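木の天板の手入れ講習、11月も開きます

共用ラウンジの家具を入れ替えてから、木のテーブルの手入れについて問い合わせをいただくことが増えました。先月の講習は定員の10名がすぐに埋まったため、11月にもう一度、同じ内容で行います。会場はタムラ館2階の工作室、開始は午後2時、時間は90分です。講師は前回に続きKeabetswe Mkhizeさんにお願いしました。

前回いちばん質問が多かったのは輪じみでした。白い輪じみは塗膜に水分が入ったもので、数日置くと薄くなる場合があります。黒い輪じみは木そのものに水がしみて変色しているため、拭いても落ちません。無塗装やオイル仕上げなら研磨で取れることもありますが、ウレタン塗装の天板では塗膜ごと削ることになり、部分補修は跡が残ります。

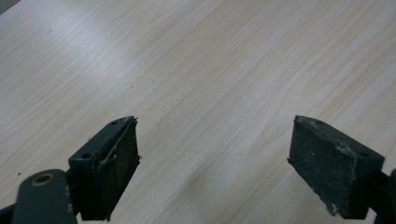
普段の掃除は、固く絞った布で木目に沿って拭き、そのあと乾いた布で水気を取れば足ります。アルコールの除菌シートは塗装によって白く曇るので、使う前に裏側の目立たないところで試してください。メラミンスポンジは細かい傷がついて艶が変わります。前回はこれで失敗したという方が3人いました。

オイル仕上げの天板をお持ちの方には、塗り直しも実習していただきます。使うのはTrikicoの無色のオイルです。180番、240番の順に軽く研磨し、薄く塗って15分ほど置き、余りを拭き取ります。一晩おいてもう一度塗ります。講習では1回目までを行い、2回目はご自宅での作業になります。

オイルを拭いた布は、丸めて捨てると自然発火することがあります。水に浸してから、お住まいの地域の分別に従って処分してください。工作室にはふた付きの金属缶を用意しています。

参加費は材料費込みで1,500円です。練習用の板はこちらで用意しますが、小さな棚板や盆などの持ち込みもできます。長さ90センチを超えるものは作業台に載りません。エプロンと、いらない綿の布を2、3枚お持ちください。

申し込みはCandilsideの受付窓口か、内線104まで。定員は前回と同じ10名、先着順です。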